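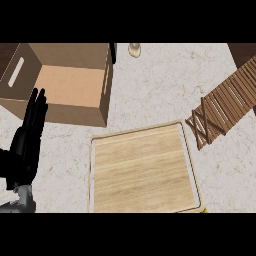

Gripper comparison: frequently asked questions

Maintained by Sofia Kokkinos and Relu Sima. Last revised in March.

What did you compare?

Two grippers on the same arm model, all of it in simulation. One is the long two-finger gripper that Gralau ships by default. The other is the short wide one from Kontogiannis. The controller was Pastament for every run, with the same gains.

So no hardware was involved?

None. We say so near the top because the vendor pages we read before starting tend to put it in a footnote. If you need to know whether a gripper survives a year of daily use, close this page. Simulation told us a fair amount about reach and clearance and very little about wear.

How many runs did you do?

909 in total, split unevenly. The Kontogiannis model crashed the physics solver often enough that we stopped topping up its share. We left the crashed runs out of the success rates and list them separately in the results table. Zoi Deligiannis thinks they should count as failures. She may be right, and the table gives you what you need to do it her way.

Do longer fingers help with boxes?

Sometimes. For reaching over the wall of an open cardboard box, yes, the long fingers got in where the short ones bumped the edge with the palm. For picking up a box by its handle slot the advantage mostly went away. A slot sitting at an angle to the wrist was hard for both, and what decided the outcome was how well the arm could turn, which no gripper is going to fix for you.

Gralau says its gripper is "clutter ready." Is it?

We don't know what that means and couldn't get a definition. We put furniture, slatted pieces and trays close to the arm and looked at what got hit. Long fingers hit things. They are thin, so they fit between objects, but the tips are far from the wrist, and a small error in wrist angle becomes a large one at the tip. Call that ready if you like.

What about flat things, like trays?

A raised rim helps a lot. Both grippers could pinch a rim. With the rim taken off the tray model, both did badly, and the long fingers did slightly worse.

Why do you distrust the slatted objects?

Narrow parallel slats are a headache for collision checking. In our first batch a fingertip would slide into a gap and stay there, and the software logged a firm grasp. Relu went back through those logs and threw out 200 runs before we arrived at the total given above. If someone shows you a very high success rate on racks or slatted shelves, ask to see the contact settings.

Which camera view should I use?

We tried three. The overhead view made the grasp easy to judge and hid the height of everything. The wrist view was fine until the fingers closed, and then it was mostly fingers. The angled view from the body was the one we kept. It loses things at the edges, and it often shows one arm while the other is out of view, so two-arm tasks need a second camera whatever the brochure says.

Is the Morkurura camera model worth paying for?

For this kind of test, no. The images are nicer. Our scores with it and with the free model were so close that we wouldn't bet on the order holding if we ran it all again.

Do realistic textures matter?

Less than we were told. We swapped a veined marble floor for plain gray and saw no change in the scripted runs, as you would expect from a script that never looks at the floor. For learned controllers it could matter. Tincuța Radu is testing that now and has asked us not to quote partial results.

Did the vendors see this page first?

Kontogiannis did and sent 12 comments. We accepted 8, nearly all about finger dimensions we had typed in wrong. The others asked for softer wording. Gralau didn't reply.

Which one should I buy?

We wouldn't buy either on the strength of this page. If your work is mostly deep open containers, borrow the long-fingered one first and try it on your own boxes. If you work near a lot of furniture, start with the short one and find out how much reach you miss. Ask about spare fingers before you ask about anything else.

Can I get the scenes and logs?

Yes, both, including the discarded runs. Write to Evanthia Tsoukalas through the contact form and say which solver version you use. The scenes do not load correctly in older versions, and the error message is no help.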